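June, bench notebook, Jilldale shop
Posted by the lift assist bench
2 min read

We use cookies to remember your reading preferences. Accept / Manage

Picked up again at 7:40 with the left arm of the Gilik lift unit. Shoulder joint still drifting down under load. Held 105 lb at full reach and it sagged enough to see by eye before the brake caught. Right arm held the same weight with no sag, so I'm leaving the right side alone.

Swapped the shoulder valve for the spare from Bastitz. Same drift. Put the old valve back and tagged the spare as good.

Checked supply pressure next. Set to 2,000 psi at the pump and reading 2,000 at the manifold, so the hose run is fine. Bled the left cylinder twice. Some air came out the first time, none the second. Drift got smaller but did not go away.

Pulled the cylinder before lunch. The piston seal has a nick on one side, short but deep enough to catch a fingernail. Looks like assembly damage to me – the groove edge is sharp right there. Broke the edge with a stone, cleaned everything, fitted a new seal from the Verbeke kit. There are 2 seals left in that kit. Whoever is ordering, please add another.

Back together by 2:15. Ran it up and down with no load, then repeated the hold at 105 lb. No sag I could see. Left it hanging while I did the paperwork and the position readout went from 105 to 104 on the encoder scale. One count is inside the noise for that sensor, but I want a longer hold before I sign it off.

Still open:
- long hold on left shoulder, arm straight out
- check the groove edge on the right cylinder when it next comes apart
- base platform creeps when both arms are forward, probably the parking brake, not looked at yet
- the grip trigger on the operator handle feels stiff compared to the old one

Don't run the left arm above 105 lb until the long hold is done. Note is taped to the pump switch as well. 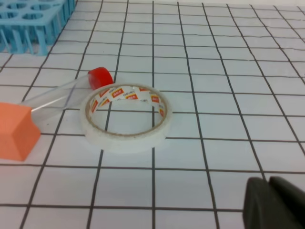
Double-sided tape on the grid.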